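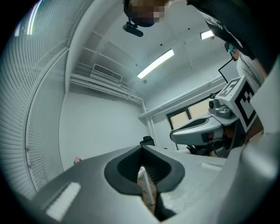

White room, thin white table leg down there. Hi from the new place.

Moved, finally. The boxes are mostly flat, the kettle is out, and I still can't find the good scissors. Posting quickly before dinner.

So — Setville. We said we'd never live this far out and now we do. The rent at the old flat went up again in February, another $40 a week, and I did the sums on the back of a Lindgren catalogue and that was that. Put in for 2 places, got knocked back on the one we liked, got this one. Fine. I like it more now anyway. Mostly the light in the mornings.

Moving costs, for whoever asked last time: $656 for the truck and two blokes, plus $100 becuase the couch wouldn't go up the stairs and had to come over the balcony. Didn't watch. Went and stood in the laundry.

Things I'd do differently. Label the sides of boxes, not the tops. Keep the shower curtain in your own bag. Ring the internet people three weeks out — Flister said five days and it was sixteen, and I spent most of that in the library car park on their wifi with a sausage roll.

The bus is okay. The Rurkent bakery closes at one, which I keep forgeting, so no bread again today. Neighbours have a lemon tree hanging over our side and I haven't worked out the rules on that yet.
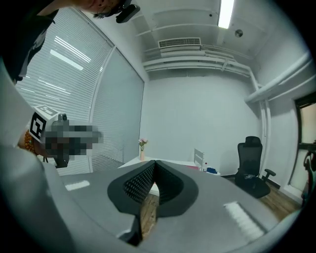 Still to do

Curtains for the front room. Change address with the bank, the vet, the dentist. Bond form for the old place — must post that tomorrow. Find scissors.

More when the shelves are up.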